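Sultov Releases Results on Robotic Memory Module Handling

LEDOVERO, May 22, 2020 - Sultov today released results from a research project on teaching a robot arm to handle computer parts using a small camera mounted close to its gripper. The method, called Alum, learns from recorded demonstrations and needs no drawing of the part.

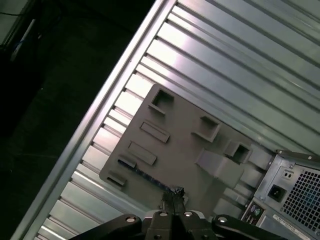 Page last changed: May 22, 2020

The team recorded 211 demonstrations in April. An operator guided the arm as it worked with parts and the raised holders of a gray board. Alum was then tested over 800 trials at the company's Nistor lab. Most of the failed trials came from a poor first grip on the part - the method does not yet correct for this.

Training took 43 hours on a single workstation. Memory modules were the main test part, as they are thin and have to be lined up closely with a slot. 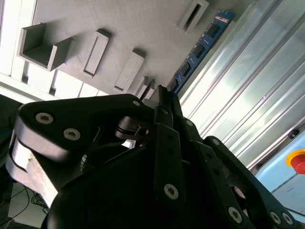

Sultov plans to repeat the trials with 3 other gripper types and to publish the demonstration data with a full report. Work on detecting a bad grip before the part reaches the slot is under way.

Questions about the project can be sent to the Sultov press office.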